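Open day at Trirham, May, doors at 9. Coffee gone by ten past. First stop the Dindetti room, all simulation, a make-believe living room with a couch, a TV and a two-armed robot to drive around in it. 400 visitors signed up, 3 screens. Long line.
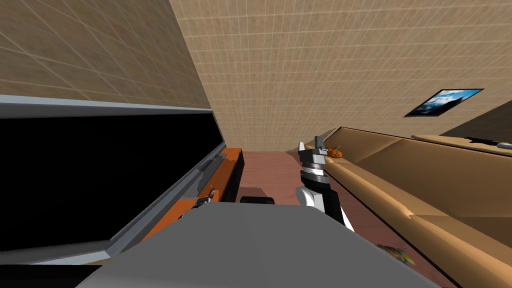 Washington Holanda wanted to know why they bother with a fake couch when a real one costs less than the computer. Fair. The Guimarães team's answer: 500 practice runs overnight, no broken lamps. Half the line nodded, the other half wanted there turn.

Mine came before lunch. Two hand controllers, 60 seconds of coaching, off you go. Harder then it looks. I overshot, backed up, overshot again. Turning the wrist is the fun part. Now the gripper was open and facing a corner, tile on both sides, nothing to grab.
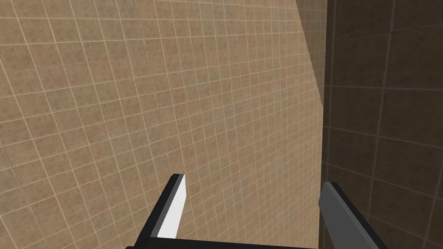
It gets easier once you stop watching your own hands, a woman waiting behind me said, and she'd had two goes already. Resatthorpe hosts the next one.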